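Support > Kitchen > Wemeo Steam Pot > Setting up and first use

16th December
By Laiba Khattak

4. First use

1. Wash the basket and lid in warm soapy water. Wipe the base with a damp cloth. Do not put the base in the dishwasher.

2. Stand the pot on a level bench, 200 mm clear of walls and cupboards.

3. Pour 500 mL of cold tap water into the base. Do not fill past the MAX line.

4. Plug in and run empty for 6 minutes. A slight smell is normal the first time.

5. Switch off at the power point, let it cool, then tip the water down the sink.

Note: In hard water areas, descale with white vinegar every month.

6. Refill, fit the basket and load the food – leave gaps so the steam can get through.
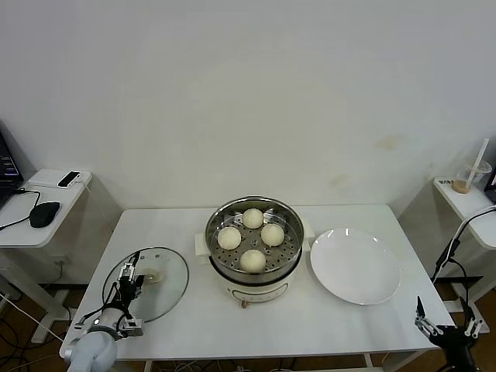

Four buns in the basket, with the lid off and a plate alongside.

CAUTION: Steam burns. Tilt the lid away from your face and use oven mitts.

7. Put the lid on and turn the dial to the time you need.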